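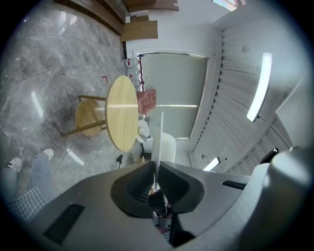 Predley collection notebook
August 2021
Handheld sets, round table, plates and small items

Target for this block is 200 good episodes across 6 tasks. Two-handed work only from now on. The one-handed sets from the spring stay in the archive and don't get mixed in until somebody has gone through the labels again.

Setup as left this morning: round table in the middle of the marble floor, red tape on the stone. If the table gets moved, put it back by the tape before recording. The last block had a shift partway through and the policy trained on it kept reaching short. We spent a long time blaming the calibration for that.

Clock sync first. Both grippers and the head camera drift apart if they sit powered on through lunch, so restart all of it after any break, then do the clap (close both grippers at the same moment, in view of the head camera) at the start of every file. Flillis looks for the clap when it lines up the streams. Without it the file lands in the reject folder with no message, and you find out at the end of the day.

Finger pads. Wiped both sets with a damp cloth and let them dry. The ribbed face picks up crumbs and after a while thin things start to slide. Did a few pinches on a flat strip held upright before starting, as a check. If it tips when you turn your wrist, clean again or swap the pads. There is one spare set in the Lorkel drawer. Order more before October.

Task notes so far:

Plate to near edge, both hands. Fine. People tend to bring the right hand in early and then wait with it, and the waiting shows up in the data as a long dead stretch. Either keep it back until it's needed or let it move the whole time.

Item off plate, set down on table. Slower than expected. Soft items squash if you close at normal speed. Marked the good ones "slow close" in the log so we can split them out later.

Item back on plate. Most of the rejects are from this one. The left gripper hides the rim from its own camera on the way in, and people lean over to see for themselves, which puts hair and shoulders in the head view. Some of that is fine. A whole episode of it is not much use.
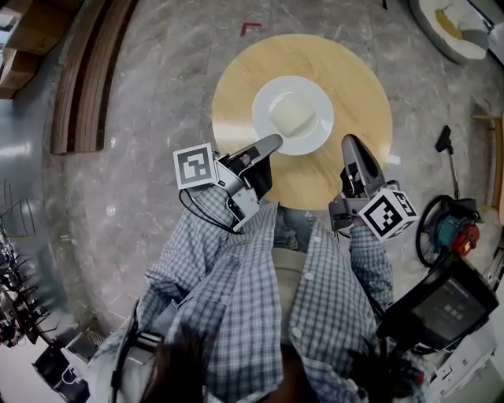
Stand with your belly close to the table and keep your elbows a little out. That keeps the marker blocks facing up for most of the reach. When the wrist rolls inward the block turns away and tracking falls back to the inertial data, which is good for a second or so and then wanders. Oltmanns plots it as a red bar under the timeline. More than 2 red bars in an episode and it goes in the redo pile.

Cables: run the gripper cable down along the forearm with slack at the elbow. Check it doesn't touch the plate when you reach across. Had an episode yesterday where the cable moved the plate before the finger did, and the label said "finger contact." Fixed by hand, but there may be more like it in the older files.

Episode length: stop at 60 seconds. If the task isn't done by then, let it end as a failure and mark it as one. Do not trim a long one down to make it fit. We want failures in the set – properly labeled – and right now we have too few of them.

Changes between episodes. Turn the plate a bit, move it a hand's width, change which side you start from. Don't tidy up the room behind. The background is allowed to vary and we have plenty of clean-room footage from Predley already. The table stays on its marks, though.

Grip width readout on the right gripper jumps when it is nearly closed. Same jump on the bench with nothing in the fingers, so it isn't the item. Looks like the zero has moved. Re-zeroed it and the jump got smaller but did not go away. Left a note on the gripper. Anything recorded with it today should be tagged "R width" so we can filter it if needed.

Still open:

Upload from the morning stopped partway. Restart it and compare file counts before wiping the cards.

Decide if "item back on plate" counts as done when the item hangs over the rim. I have been calling it a failure. The instruction sheet doesn't say.

Ask for a second plate in a darker color. White on light wood is all we have so far.

Charge both battery packs overnight, right one first.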